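Saturday, August 3, 2019

1/ A few people asked how I look after marble after I complained here about the lemon ring. Long thread. I'm not a stone mason, I just own some and have made most of the mistakes.

2/ First, work out if it's a stain or an etch. A stain is darker than the stone around it. Something soaked in. An etch is a dull spot, usually lighter, and you see it best when you crouch down and look across the surface toward a window.

3/ Etches come from acid. Lemon, vinegar, wine, tomato, a lot of bathroom cleaners. The acid eats a little of the polish. Sealer doesn't stop this. I paid for sealer twice before I read the label properly.

4/ Stains come from oil, coffee, tea, rust, wet flower pots. Sealer does help with these, mostly by giving you time to wipe.

5/ Color matters more than the shops let on. On white marble you see every stain and hardly any etches. On dark or red marble it goes the other way. Coffee disappears, but a ring from a glass of juice shows up from across the room.

6/ Busy veining helps. Small marks get lost between the lines. If you're picking a slab and you have kids, go for more veins. Reddish marble with pale veins:

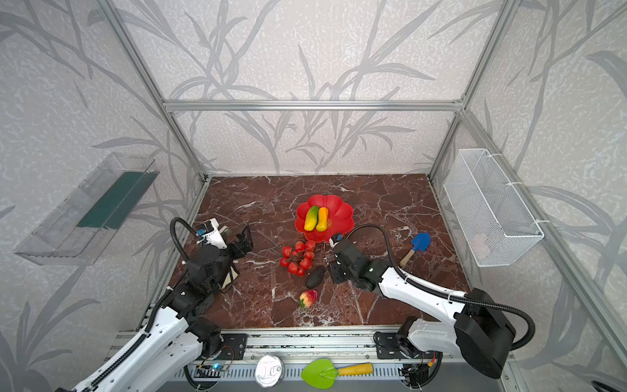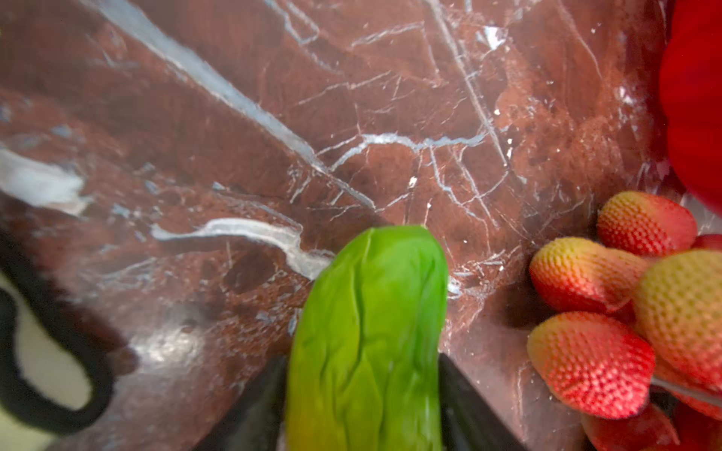
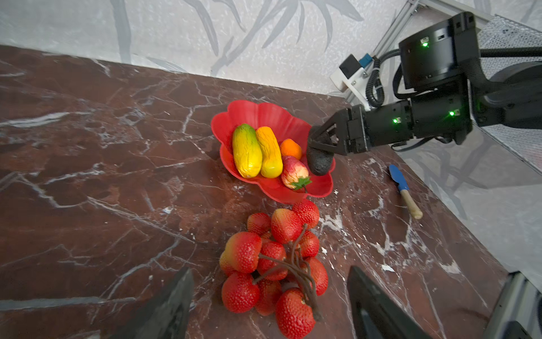

7/ Daily cleaning. Warm water, a drop of plain dish soap, soft cloth. Rinse with a second cloth, then dry it. Drying is the part I used to skip, and our water is hard, so I had a cloudy patch by the faucet for most of a year.

8/ Things I've stopped using on it: vinegar spray, anything that says "descaler", powder cleansers, the green side of the sponge.

9/ Oil stains. Mix baking soda with water until it's like peanut butter, spread it over the mark, tape plastic wrap on top, leave it overnight. Scrape it off with something plastic. My worst one (sesame oil, under the bottle) took 5 rounds. It's still faintly there if you know where to look.

10/ Sealer. I've used Lalent and Marchal. Lalent smells stronger and has to be wiped off fast or it leaves streaks. Marchal is slower and costs more. I couldn't tell them apart once dry. I do mine every November when the windows are getting shut anyway, so really I should move it to spring.

11/ Water test before you bother sealing. Put a spoonful of water on the stone, wait 15 minutes, wipe. If the stone is darker where the water sat, it needs sealer. If it isn't, put the can back in the closet.

12/ Etches. Light ones come out with marble polishing powder and a damp cloth. I have the small tub from Dretuvden. Try a corner first. Deeper ones need sanding and then polish. I went in with 400 grit on one spot and made a matte circle bigger than the etch. Would not do again.

13/ For that circle I got a quote from Fisudow. 302 dollars to rehone and polish the whole top, no discount for doing just the bad end. I haven't decided. There's a fruit bowl on it for now.

14/ Someone asked about granite. Different stone, don't go by this thread.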